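Print this page | E-mail this page

Reading Room Group, Wustmont House
Minutes of the ordinary meeting, December

Present: Guadalupe Cuautle (chair), Damián Huerta, Iraís Cárdenas, Rogério Toledo, Leopoldo Xolalpa (minutes)
Apologies: none received
The meeting was opened at 18.10 in the small room on the ground floor.

1. Minutes of the previous meeting

The minutes were read and accepted with one correction. In point 4 it was written that the shelf by the window will be removed. It should be the shelf by the door. Leopoldo has corrected the copy in the folder.

2. Matters arising

Damián has spoken with Trevier about the price of new book ends. They can deliver 16 pieces before the end of the month, and the delivery is included if we take all of them together. Iraís asked whether they are the heavy kind, as the light ones slide when a shelf is half empty. Damián did not know and will ask for one to try. The decision is moved to the next meeting.

The lamp over the reading table is repaired. The key for the side cupboard is still missing. Guadalupe asked everybody to look in their coat pockets once more.

3. Magazines and periodicals

This point took the most of the evening.

Rogério reported on the stock. The list now has 1404 titles and single issues together, of which 107 are magazines without a fixed place. They have been lying in piles, and the piles are mixed. Issues in Chinese are together with issues in other languages, and thin paperbacks have come between them as well. Readers who look for one issue must lift the whole pile, and the covers suffer from this.

It was discussed if the magazines should be stored standing or lying. Rogério is for standing. A reader can see the front cover at once and take the issue with one hand. Iraís is against it for the thin ones. A magazine which has been read many times does not stay straight, it opens itself and the lower part bends out, and after some weeks it has this shape for ever. She would like to keep them flat, in low piles, with the spines all to the same side.

Damián proposed a middle way: the newest issue of each title stands, and the older ones lie behind it. Guadalupe found this good but asked who will change them when a new issue comes. Rogério is willing to do this until spring.

Issues on the white table:

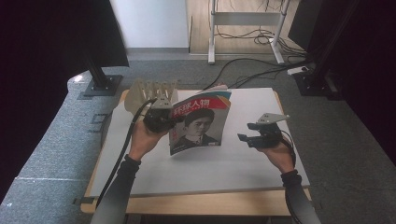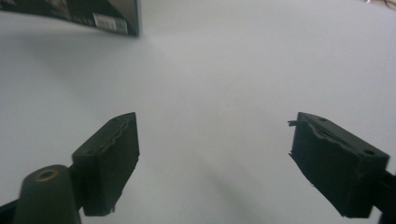
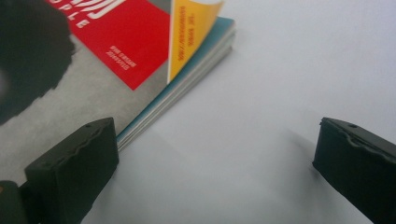
It was also asked what to do with corners that curl up. Leopoldo has the experience that one night under a heavy book is enough for ordinary paper, but for glossy covers it takes longer. Iraís warned that too much weight can press the colour of one cover on the next. She puts a clean sheet between. It was agreed to do it in this way, and Iraís will bring the paper.

Decided:
- The newest issue of each title is placed standing, with the cover to the front.
- Older issues lie flat, not higher than the width of a hand.
- Issues in Chinese get their own shelf. Rogério writes the shelf sign in both languages.
- Nothing is thrown away before Guadalupe has seen it.

4. Labels

Some of the items which came to us from other collections have already a barcode from before. Damián asked if our own label should be glued on top of it. Leopoldo is against this, as the old number is sometimes the only way to find out which edition we have. After a short discussion it was agreed that our label goes inside the back cover, at the bottom, and the old one stays where it is.

The label sheets from Bandport are nearly finished. There are 83 labels left, and this is not enough for the magazines. Damián orders new ones, the same size as before. He was asked to check that the glue can be removed, because the last sheets left marks when a label was put crooked and had to come off.

5. The white table

Guadalupe would like that the white table is kept for sorting only. Cups and food belong to the other table. Rogério remarked that the surface shows every mark and should be wiped before magazines are laid on it, with a dry cloth. The cloth is to be found in the drawer under the window and must be put back there.

Iraís asked for a box for issues which wait for repair, so that they are not mixed again with the others. She has one at home which she can give. Accepted with thanks.

6. Opening hours

The reading room stays open until 19.00 also in the winter. Leopoldo can not take the late hour in January and changes with Damián. The list on the door will be renewed.

7. Any other business

Rogério has received a question from a reader who wants to borrow magazines to take home. Until now this was allowed only for books. The opinions were divided. Guadalupe thinks that older issues could be lent for one week, Iraís fears that they do not come back in the same condition. The point comes on the agenda of the next meeting, and Rogério will answer the reader that we are thinking about it.

Damián reminded that the chairs should be put back against the wall after meetings.

The meeting was closed at 19.45.

For the minutes: Leopoldo Xolalpa
Read and approved: Guadalupe Cuautle

Contact | Copyright Reading Room Group, Wustmont House | Back to top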